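Manipulation Lab, Unit 6: Comparing Grippers on a Two-Arm Cell
Handout prepared by Elsie Faulkner
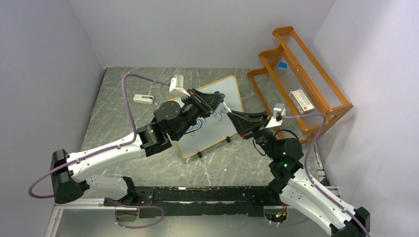 Figure 6.1. Two arms with parallel grippers at the whiteboard. The marker is held between the tips of both grippers.

This unit compares two sets of gripper fingertips, the Pamgate and the Dridance, on a marker task. Both sets fit the same parallel gripper, so arms, cameras and control code stay the same for every run. Read the Unit 5 notes on wrist calibration before you come in.

Why a marker
A marker is thin, round and light. It rolls under a flat fingertip and it is easy to squeeze out of the jaws. When two grippers share it, a small error in one wrist pose shows up as a twist in the other. Boxes and blocks hide this kind of error – most fingertips do well on them.

Setup
Both arms are mounted on one rail and share the table. The board goes in the middle, at an angle, where both grippers can reach it. Check the wrist cables before you home the arms. A cable needs enough slack for a full turn at the wrist and must stay clear of the elbow. Note the position of the board in your log. If it moves during a run, finish the run and mark it "board moved."

Procedure
1. Fit the Pamgate tips to both grippers and run the zero routine.
2. Load the Pliltier controller profile. Leave the speed limit as it is.
3. Pick up the marker with the left arm, bring in the right arm, and hand it over.
4. Repeat for 24 runs. Put the marker back at the start point each time.
5. Change to the Dridance tips, zero again, and do another 24 runs.

Score each run as clean, slipped or dropped. A slip is any turn of the marker in the jaws that you can see in the wrist view. Partners score separately and compare sheets afterward.

Results from last term
The May group pooled 299 handovers. Of these, 11 were dropped, and most of the drops came in the first few runs after a tip change. The group suspected a poor zero but did not test for it. Your own numbers may differ, as the Gilchrist pads on the old tips have been replaced.

The full log has 1,912 rows, one per jaw command. You only need the columns for jaw width, motor current and time.

Questions for the write-up
Does motor current rise before a slip, or only after it?
Which tip set needs the narrower jaw width to hold the marker?
Would you expect the same ranking with a thicker pen? Say what you would measure.

Leave the grippers open and the arms at home when you finish. Write-ups are limited to two pages, plots included.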